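Budgeting for a Two-Armed Robot: Start With the Simulator

6/15/20

Print this article | E-mail this article
14 shares | 3 comments

The quote for a two-armed robot usually covers the arms, the base and a controller. It rarely covers the months in which the buyer works out what the machine should do. At Dornau, a furniture refurbisher outside Ditville, that period was given its own line in the budget, and most of the money went to simulation.

The company wanted help with handling drawers and loose boards. It set aside 24 weeks for planning and put off any hardware order until January. A simulation license for 3 users came first, followed by a workstation and training for the staff who would use them.

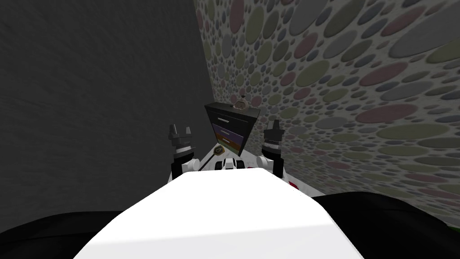
Both grippers open and raised in the simulated room, with the chest of drawers in the far corner.

Building the virtual room took longer than expected. The planners had allowed 8 days for it and used all of them on furniture and walls alone. Lighting and surface textures came later, under a separate purchase order. Buyers should ask early whether room models are included in the license, and who owns the files if the contract ends.

Reach was the first thing to check. Moving a chest in software costs an afternoon, while moving a bolted base on a shop floor means a contractor and lost production. Dornau compared two base positions before it asked Hallgrímsson, its integrator, for a firm price.

Grippers came next. The two-fingered type is the cheaper choice and suits flat stock, but the opening has to match the boards being handled. A spare set of fingers should go in the first order. So should mounting hardware, which Hallgrímsson lists separately.
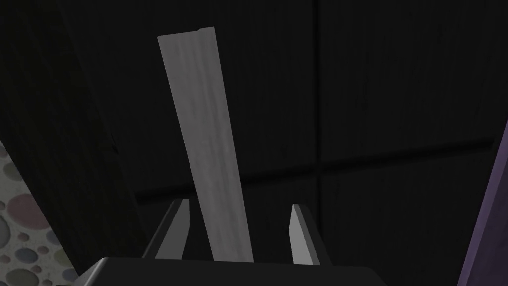
What to Put in the Budget

Dornau's planning sheet gives 40 percent of the first-year total to items other than the robot. That includes software, training, guarding, floor work and a service contract. The Cidulmont plant, which is larger, uses the same sheet with a higher figure for guarding.

Service terms deserve a close reading. Ask for the response time in writing and find out whether travel is billed. Check that software updates continue after the first year, and get the renewal price before signing.

Print this article | E-mail this article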